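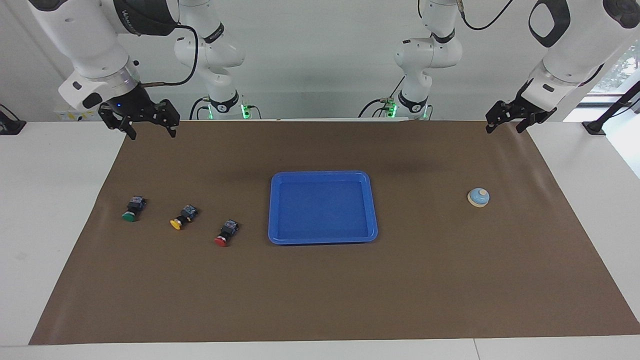

Green, yellow and red push-button switches, with an empty blue tray to their right.

How to sort loose push buttons before you wire a panel

Every few months someone tells me I need a 74-compartment cabinet for my switches. I've owned one. It took up half a shelf, and I still ended up digging through the same three drawers. A shallow tray and a mat do the job for most small panels, and you probably have both already.

1. Put down a mat. Any plain one will do. I'm not convinced the expensive anti-slip kind earns its price, but a bare tabletop lets round caps roll, and they do roll. Brown or gray is easiest on the eyes. Avoid patterns.

2. Lay the switches out on their sides. Caps toward you, bodies away. People like to stand mushroom buttons on their heads because it looks tidy. They fall over. On their sides you can see the cap color and get at the body without picking anything up.

3. Leave the tray empty for now. Most guides have you dump everything in and pick out what you want. I tried it that way with a box of pulls from Drekby and spent the evening untangling. The tray is for parts you have checked, and nothing else goes in.

4. Check each switch. Press it and let go. Does it come back up cleanly? Some types latch or need a twist to release, so find out which you have before you call one stuck. Then put a meter across the contacts. Don't trust the cap color to tell you what the contacts do. Red usually means stop, but caps get swapped, and out of 29 secondhand switches I went through in January, four didn't match what I expected.

5. Read the label, if there is one, and write it down. Ragnvald Forsberg on the Brekke board swears by photographing them. I have 348 photos of labels on my phone and can't find any of them when I want one. Pencil and paper.

6. Move the good ones to the tray in the order they'll go on the panel. Doubtful ones stay on the mat until you've tested them again.

7. Keep odd shapes apart. A low, round, domed button doesn't belong in the same row as mushroom caps. Set it on the other side of the tray and deal with it last. It may well need a different size of hole.

A word on lidded organizers: the Zemstead one gets recommended a lot. It's fine for storage. For sorting, the lid is in the way the whole time.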